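Unit 4 – Soaking and Scouring

4.1 Soak tray
Fill the tray with 400 ml of warm water and the measured cleaner. The solution turns cloudy and hides the floor of the tray, so check for cutlery before filling. Leave a margin below the rim; an overfull tray spills when moved.

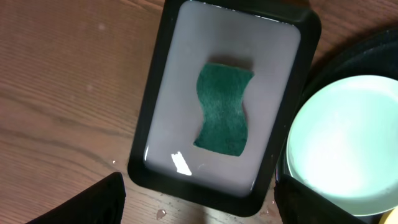
4.2 Scouring sponge
Lay the sponge flat on the liquid and let it take up solution. Grip it at the narrow waist. Use light pressure on glazed plates – fibers can dull the finish.

4.3 Work surface
Wipe droplets off wood before starting the next batch.

Reading for next session: handout by S. Prins, section on rinsing.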